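Handgriffe für die Haushaltsrobotik: Besuch beim Tag der offenen Tür

Zum Tag der offenen Tür im Juni stellte das Institut Drurken sein Vorhaben Otari vor. Chibuzor Bashir verantwortet darin die Aufzeichnung alltäglicher Küchenarbeit, aus der Assistenzroboter lernen sollen. Den Anfang bildet die Zubereitung von Säuglingsnahrung. «Das Pulver, der Messlöffel, der Deckel: Für eine Maschine ist jedes dieser Teile eine eigene Aufgabe», erläutert Bashir.

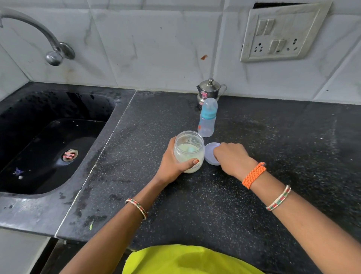
Eingießen als Prüfstein

Bislang liegen 400 Aufnahmen vor, 115 davon sind ausgewertet. Besonderes Augenmerk gilt dem dünnen Strahl aus der Kanne in die offene Flasche. «Der Mensch führt die Tülle nach Augenmaß. Ein Greifer benötigt dafür eine laufende Korrektur», so Bashir.

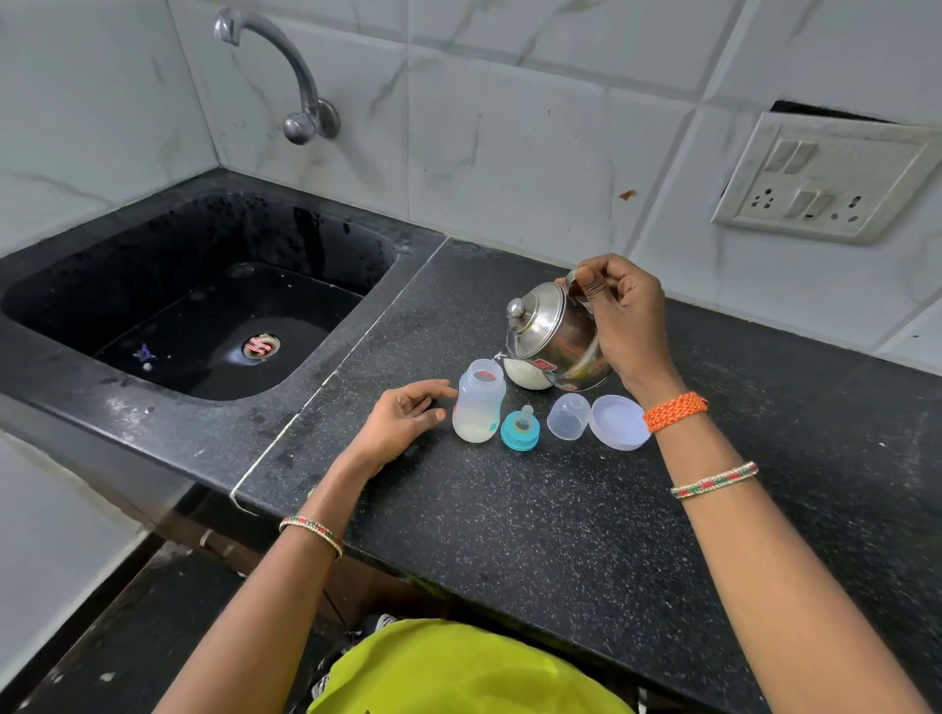
Fragen aus dem Publikum

In Zirnen wird das Verfahren derzeit an zwei Roboterarmen erprobt. Bashir verwies darauf, dass auch das Ablegen und Wiederaufnehmen von Deckeln zum Programm gehöre.

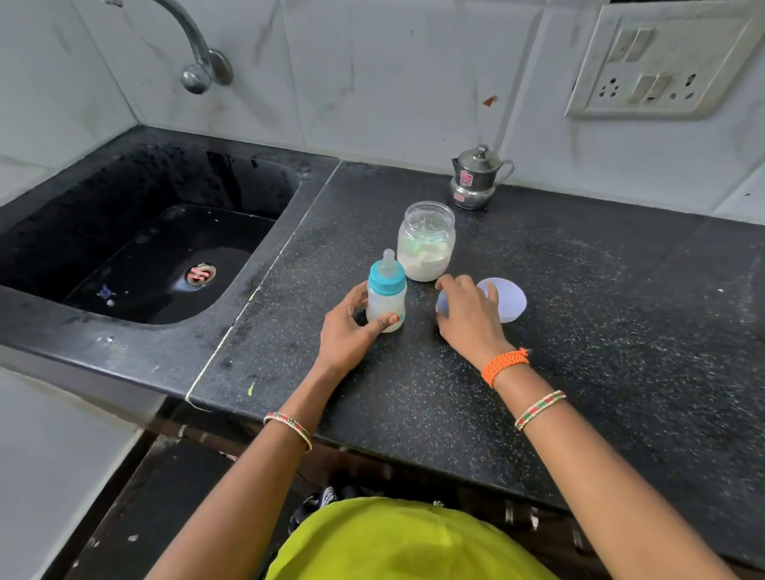
Beddoe wandte ein, Familien würden eine solche Tätigkeit kaum aus der Hand geben wollen. Bashir entgegnete, man denke zunächst an Eltern mit eingeschränkter Handkraft. Die nächste Vorführung beginnt um 4 Uhr nachmittags.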